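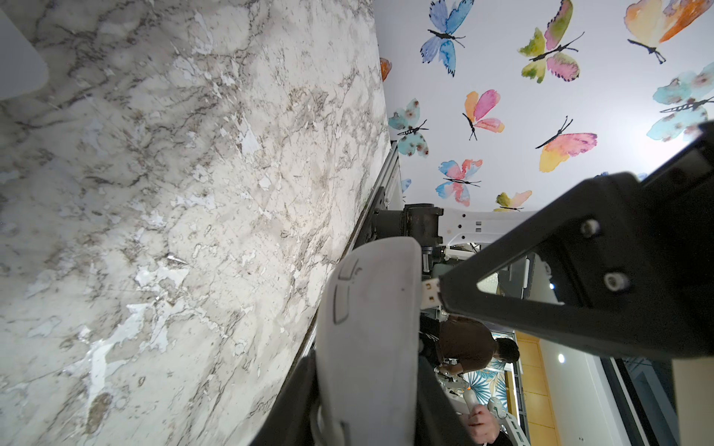
**June.** I've been asked three times this month whether a robot can do my chores yet, so I finally have some news to share, and it's mixed. Griser, the small outfit that's been promising us a home helper for ages, has put out the results of its spring chore trial. I read the whole thing over two cups of coffee (then read the tables again, because I'm like that), and I think it's worth a few minutes of your time even if you have zero plans to let a machine anywhere near your dishes.

The short version: 500 attempts at everyday jobs, spread over kitchens, a couple of home offices and one stockroom belonging to Platow, the housewares shop. The arm had to do each job start to finish with no human hand on it. If someone stepped in, that attempt went down as a miss. I like that rule. Plenty of the demos I've sat through over the years had a helpful person just out of sight, nudging the cup back into place.

So how did it do? On the easy stuff, really well! Picking up a soft item and dropping it in a bin came in at 95 percent. Socks, dish towels, a stuffed rabbit (the rabbit gets its own line in the table, and yes, I was rooting for it). Wiping down a clear table did nearly as well, as long as nothing was sitting on it. The shop version of the easy job was moving boxed mugs from a cart to a low shelf, and Platow says it would happily have kept the arm for another month of that.

Then you get to the small things, and the number falls to 45 percent. Keys, coins, bottle caps, batteries, pen lids, all the junk that ends up on a counter by dinnertime. I had to laugh, since that's the exact chore I would pay for. I don't need help with big soft things. I can throw a towel in a basket myself from across the room. What I want is for somebody else to deal with the drift of tiny objects that builds up next to my computer, and that's precisely where the machine gets the wobbles. 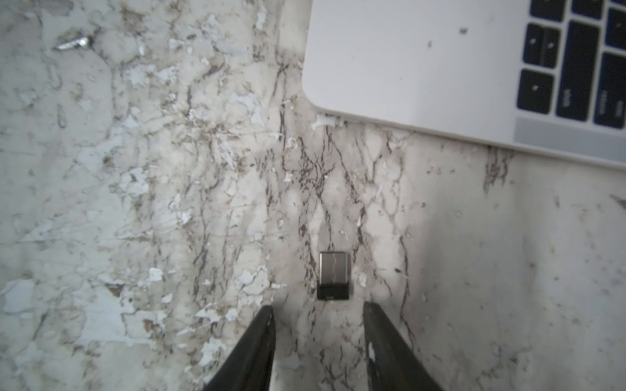

My own counter is where I lose things, so I went straight to the section on desk and counter clutter. Griser splits it into two steps, lining up over the object and then closing on it, and most of the misses come in the second one. I believe it. Think about a USB receiver, one of those stubby little dongles, standing on its plastic end with the metal plug pointing up. Two black fingers can be parked with the gap right on it and you still don't have it in hand. Close a hair unevenly and over it goes. Add a marble-patterned counter with dark veins and pale blotches all over and I'd have trouble spotting a dropped screw myself, never mind asking a camera to do it. There's a laptop to steer clear of, too, and I know which of those two things I'd rather see knocked on the floor.

The report does back me up on the busy surfaces, by the way. On plain countertops the small-object score was better, and on patterned ones it was worse. Griser doesn't give the split as a percentage, which I grumbled about in the margin, and I've written to ask for it. If they send it I'll add it at the bottom.

Speed is the other sore spot. A single small item took the arm over 6 minutes in the slowest case, and that was a coin lying flat. I timed myself on a coin at the kitchen table and I'm not going to print my result because it's not a fair fight, but come on. In fairness to the arm, it doesn't get bored, and if it spent the whole night clearing a counter while I was asleep I wouldn't care how long each piece took. Noise might be a problem there. The report says nothing about noise and I wish it did!

Over on the shop floor the picture is a bit brighter. Platow ran the arm before opening and again after the lunch rush, and the staff there apparently got used to it fast. Shelving boxes is steady work with the same shapes over and over, and that suits a machine. Loose goods were a different story. Teaspoons in an open tray went badly, and refilling the hooks by the register was dropped from the trial partway through. The shop still does those by hand and says it will for now.

Zwahlen, who make the gripper fingers, have a softer fingertip coming that is supposed to help with thin and flat items. I've seen a sample on a table at a trade evening, just the tip, no arm behind it, and it felt like a pencil eraser. Would that be enough to lift a coin? I couldn't tell you. A fingernail is an amazing tool when you think about it, and I haven't met a gripper yet that has one worth the name, though I'm told there are lab versions.

For anyone wondering about prices, there aren't any. Griser says it isn't taking home orders this year. Zodska, the rental firm, is talking about a monthly plan for small shops, with the arm, the mount and someone to set it up, and it wants a handful of stores to sign on first. The plan covers boxed goods only. I asked whether they'd rent to a private kitchen and got a very polite no.

Where does that leave my own to-do list? About where it was. I'd hand over the laundry pile tomorrow, and I'd let the thing wipe the table if I could trust myself to clear the table first (I can't). The counter stays mine. A friend who works retail read the same report and was more cheerful than I am; her view is that half her shift is boxes anyway, and if a machine took the boxes she could spend the time with customers. I hadn't looked at it from that side, and she has a point.

Griser plans a second round with the new fingertips, and the small-object list will be longer, with hair ties and earring backs on it. I've asked if I can come watch. I'm also going to suggest they try a kitchen junk drawer, which isn't on the list at the moment, and I'm willing to offer mine.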